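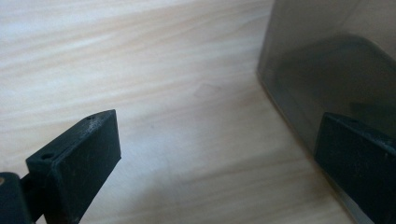 The year I went back to short stories

I gave up on short stories when I was twenty-two, after a winter of reading them for a course. Every one seemed to end with a woman looking out of a window and realising something, and I was never told what. I went off and read fat novels for the next couple of decades and was perfectly happy.

Then last March my friend Divina Aquino pressed a collection on me at a birthday lunch. It was called Belmonte, by Trinidad Padilla, and it had 35 stories in it, which struck me as showing off. I put it in my bag, said thank you and planned to give it back in a decent interval with something vague about the prose.

I read the first one on the bus home. It was four pages long and it was about a man trying to return a pair of shoes he had obviously worn to a funeral. I missed my stop. I'd like to say that was down to the beauty of the sentences, but really I just wanted to know if he'd get his money back (he gets a credit note, and it's the saddest credit note in literature).

So that was me, back again. I've been reading stories ever since, mostly at seven in the morning before anyone else in the house is up, and I have opinions now.

Start anywhere you like

The thing I'd got wrong all those years was reading collections straight through, like a novel. By the fourth story I'd be mixing up everybody's husbands. Divina reads hers by length, shortest first, so she always has the long ones to look forward to. I tried that with Belmonte and it worked well until I hit the title story, which is close to a novella and takes place almost entirely in a hotel lift. I had to have a sit down after it.

Clyde Mahmoud, who runs the reading group I've since been talked into joining, is strict about order. He thinks writers sweat over the running order and we owe it to them to follow it. We had quite a heated evening on the subject. I still skip about, but I do now read the last story last, because he was right about that much – Padilla brings back the shoe man for a single paragraph in hers, and if you've met him already it's a lovely jolt.

Three more worth your time

Kusia, by Noel Rivera, is the one I've bought most copies of to give away. The stories are all set in one made-up river town, and people you've only glimpsed through a shop door turn up later with whole lives attached. Rivera is funny, too, in a dry way that creeps up on you. There's a council meeting about a goose that I read aloud to my sister down the phone, and she had to ring me back. My one grumble is that he can't leave a good ending alone. At least two of the stories have a final paragraph I would happily have gone at with scissors.

Fotero is harder going. It's Imelda Dagdag's second book and she doesn't hold your hand at all. There are no speech marks and hardly any names, and one story is made up of notes left on a fridge by people who clearly can't stand each other. I started it, sulked, left it on the stairs for a month and then finished it in a weekend. The fridge one is only 400 words or so and I must have read it a dozen times. If you try it and hate it, skip to the one about the swimming lessons before you give up for good.

Then there's Stimeo, an anthology with lots of different writers in it, and like all anthologies it's a bit of a tombola. I loved about half. The ghost stories are strong, the ones set in the future much less so, and there's a piece about a wedding cake that I'm afraid I didn't understand at all. Clyde says it's an allegory. It may well be! But it's a cheap paperback and a good way to find out whose books you want next.

Where I'm up to

My daughter pointed out that I'd become one of those people who tells you the plot of things, so I've started keeping a notebook instead, one line a story. Some of the lines are no use at all. One says “the brother!!” and I have no idea which brother, or what he did.

I've even had a go at writing one. It got to 3000 words and there was a woman in it and, God help me, a window. It's in a drawer. Divina has asked to see it twice, and I've lent her Kusia to keep her busy.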